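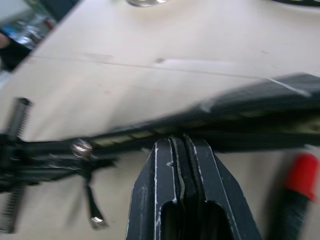 Clamp rack, Kustville workshop – November, entered 14:20

Started on the black clamps from the Allent drawer. Each gets the same check: bar, bolt, both springs, lever.

Bar: run the jaw the full length and note any ridge that skips. Brush the ridges out first, dry brush only, no oil. Dust in there feels exactly like wear.

Bolt: nip up, then back off until the arm swings under its own weight. Thread lock on order from Trokix.

Springs: compare the pair by hand. If one is softer, change both. Spares are in the Abubakari tin, second shelf, 38 mm free length. The longer ones in the same tin are for the bench vice and will bind.

Lever: look at the metal tip for burrs. Two clamps set aside so far, both with tips rounded over. Will try dressing them with the fine file before ordering parts.

Job sheet still says to re-check after 2000 cycles. We don't log cycles on hand tools – suggest changing it to twice a year.

To do: label the drawer, find the other file handle.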